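Keeping dining chairs nice (without babying them)

I bought my Castano dining chairs secondhand, and they came to me wobbly, sticky and smelling of someone else's candles. I love them to bits now! A few things I've picked up along the way, mostly by doing them wrong first.

Wobbles first. Turn the chair upside down on a towel and snug up every screw by hand, going around twice. Don't crank one tight and then move on, or the legs will sit crooked (ask me about my first one).
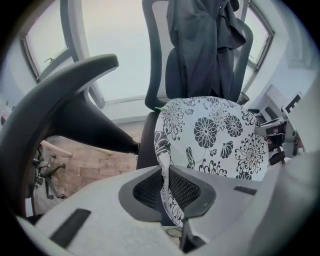

For sticky armrests I use warm water with a drop of dish soap on a wrung-out cloth, then a dry cloth right behind it. My friend Yetunde Garba swears by vinegar, but it left my finish cloudy, so try it underneath first.

Felt pads! The cheap ones fell off mine within 9 days. Wipe the leg ends with rubbing alcohol, let them dry, press the pad on hard and leave the chair alone overnight. I redo mine every January, when I'm stuck indoors anyway.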